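The block hit the floor at a quarter past four, and I was the only one in the room who jumped.

I should back up. I'd come to Fostholm in February to write a piece about small workshops that teach pairs of robot arms to do simple jobs, and I had more or less written it in my head on the drive over. Plucky little team, cheap parts, arms learning to sort things on a table. Nice and easy. I even had a headline. Then one of the arms opened its fingers halfway across the table, swung on to where it was going, and set down nothing at all with enormous care.

"That's eight," said Jawad Soomro, and wrote it on a sheet of paper taped to the wall. Eight drops since lunch. He said it the way you'd mention that it was raining.

The project is called Dundo, and for most of the winter it had been going pretty well. The job is about as plain as a job can be. Two arms share one table, each one picks up a block, and the blocks have to end up in a square marked out in tape. I know, I know. My nephew could do it at two. But the two arms have to keep out of each other's way, and they have to agree on who goes first, and when it works you find yourself holding your breath over it, which I did, more than once, feeling silly every time.

And then, for a stretch, it had stopped working. The drops were only ever on the right arm. They came at random points in the move, sometimes right after the pickup and sometimes just before the release. The software insisted that everything was fine. According to the logs, the gripper was closed and holding each time, right up until somebody had to crawl under the table.

I asked the obvious question, which was whether the blocks were slippery. Jawad was nice about it. They'd tried that. They'd washed them, swapped them between arms, and roughed one up with sandpaper. They'd turned the closing force up, and that made things worse, which he told me was the first really useful thing they learned. 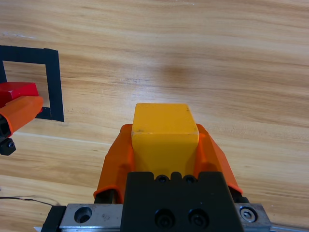
"If squeezing harder makes you drop it more, you don't have a grip problem," he said. "You've got something moving that shouldn't be."

So we sat and watched the fingers. I can't tell you how long you can look at a pair of plastic fingers before your mind starts to wander, but I'd put it well under an hour. We ran the move slowly, then at normal speed, then slowly again with Jawad's thumb resting on the base of one finger (power limited, he wants me to say, and please don't do it at home). On the sixth pass he said a word I can't print and hit the stop button.

He'd felt it click.

The screws that hold the finger mount had worked loose. They weren't hanging out or anything you'd spot from a chair. They'd backed off just enough that the finger could rock under load. The motor doesn't know about the finger, you see. The motor knows how far it has driven the carriage along its rail, and the carriage was exactly where it should be. The finger on top of it was leaning out like a bad tooth. Crank up the force and it leaned farther. Hence the clean logs, and hence all the crawling.

What bothered me on the way home was the next part, though. They went back through their recordings. Out of 356 runs in the batch, 23 had a drop that the system had scored as a success, as the score came from the gripper reading and from nothing else. Those runs had gone into the pile the arms were learning from. For weeks, in a small way, the thing had been studying how to drop blocks.

Is that a safety story? I wasn't sure, so I called up a woman I know at Turklow, where the arms are bigger and the things they lift could break your foot. She didn't laugh. They had a nearly identical fault on a part-handling line, she said, and the only reason it ended with a dent in the floor was that the line was fenced. "A foam block or a casting, it's the same lie," she told me. "The controller says it's holding, and it isn't." They check the load with a second sensor now, and the line won't move if the two disagree.

Dundo doesn't have the budget for that. Jawad's fix was a drop of threadlocker on each screw, a paint stripe across the heads so you can see if one has turned, and a check at the start of every shift. He also threw out the whole batch, all 356 runs, the good ones included. One of the others argued for keeping those – it was a lot of work to toss – and the discussion got a little warm. Jawad won. I think he was right, but I also wasn't the one who had to record them all again.

The supplier of the finger mounts, Yalçınkaya, was decent about the whole business and sent over longer screws along with a note on how tight they ought to be. The note is on the wall now, next to the sheet with the tally marks.

I stayed until after six that first day. With the screws tightened, the right arm made its trip over and over while we ate crackers out of the box, and I kept one foot stuck out under the edge of the table just in case. Jawad was already filling in the parts order for the left arm. It hadn't dropped anything yet, but it had been built the same week, with screws from the same bag.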